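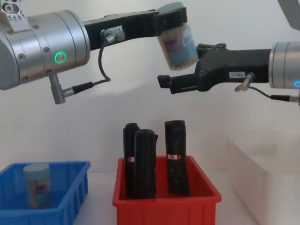 Part-time robot operators wanted, Branwood

Jitum is looking for people to steer pairs of robot arms through everyday handling jobs. You move the arms by remote control, we record what they do, and the recordings are used to train the arms to do the job alone. The work is paid, part time and based on site. There are 13 places.

What you would be doing

Most shifts are spent on sorting and passing. Items such as toothpick canisters and black rolls stand in plastic bins on a table, and you work with both arms at once. A typical task is the handover: one gripper holds an item by the lid, the other comes in under it with its fingers open, and you bring the two together without knocking the item or the bins.

Each attempt is called a run. You will do up to 52 runs in a shift, with breaks. If you drop something, mark the run as dropped and start the next one. Please do not try to rescue it — a clean failure is more use to us than a muddled recovery.

New operators start on Tusta, our practice task, and move on to handovers once they have finished 100 practice runs. This takes most people about a week. Practice is paid at the full rate.

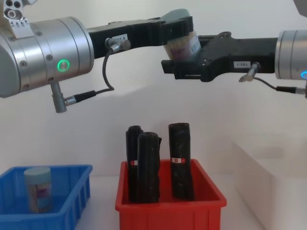

Two-arm handover with a canister, blue and red bins below.

What we need from you

You do not need a degree or any background in robots. You should be:
- aged 18 or over and allowed to work in the UK
- able to use both hands separately for long stretches
- able to tell red from blue and green, as the task sheets go by bin colour
- willing to repeat the same movement many times at an even pace
- free for at least three shifts a week

People who have worked in packing, sewing, lab work or dentistry have done well at this. Gaming helps a little with the controls, less than you might expect with the patience.

Hours and pay

Shifts are four hours, morning or afternoon. Pay is £1760 a month before tax for the standard pattern, paid on the last working day. The contract runs for six months from the middle of May and may be extended.

Some shifts are on Ji, our second station, where two operators take one arm each. Say on your form if you would rather work alone.

How to apply

Send a CV and a short note, half a page at most, to Ro-un Hwang, operations lead, at the Branwood office. Tell us which shifts you can do and the earliest date you could start. Closing date: 4/30/22.

We will invite shortlisted people in for an hour's paid trial at the controls. There is no separate interview.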